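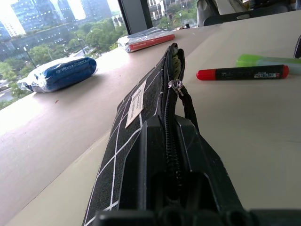
Zipper pouches for school and travel, what holds up?

tinbadge
My kid goes through a pencil case every year. I bought an Emov in August and the slider is already catching. Is it worth paying more?

halfpint_sews
Rub a graphite pencil on the teeth first. If it still catches, the slider is spread. Squeeze the back of it a little with pliers.

Corvid88
Don't squeeze it. I cracked two that way. Buy a new slider, they're cheap. Coil zippers are easy to fix as long as the coil isn't torn.

halfpint_sews
You squeezed too hard. I've done plenty and never cracked one.

marlow_t
I have a Danarholm canvas one that's going on six years. The lining got ink on it but the zipper is fine. Dark outside, light lining is the way to go, you can find an eraser in there.

Corvid88
Light linings look filthy in a month. I'd take gray.

tinbadge
Pencil trick helped some. It still sticks near the end, so I ordered a slider. Do I need to match the number on the back?

Corvid88
Yes, match the number.

Related threads
Hellon backpack strap repair (267 replies)
Washing canvas without shrinking it (50 replies)
Issahaku lunch bags, sizing (1,341 views)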